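Accueil > Rencontres > Mémoire des communautés > Notes d'intervention

Imprimer | Envoyer par e-mail

Notes pour ma présentation, fonds Szilágyi (27 minutes, garder du temps pour Tímea Bakos !)

Saluer la salle, remercier Enikő Hegedűs pour l'invitation. 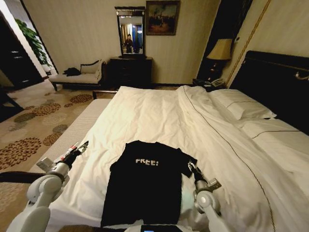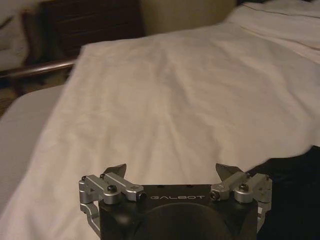
Le fonds Szilágyi, c'est 201 lettres et cinq carnets, et je les aime tous ! Commencer par le carnet de 1956, celui des chansons recopiées au crayon (faire circuler le fac-similé). Parler ensuite des textiles, qu'on oublie trop souvent dans nos inventaires : un simple T-shirt noir marqué « FREE! » en lettres blanches, posé bien à plat sur un drap blanc, mériterait lui aussi sa notice, avec le texte relevé tel quel, point d'exclamation compris. Insister là-dessus !

Puis lire la lettre de Norbert à sa sœur, lentement. Pause.

Passer la parole à Zoila Arboleda pour les enregistrements oraux. Questions du public à la fin, micro côté fenêtres.

Imprimer | Envoyer par e-mail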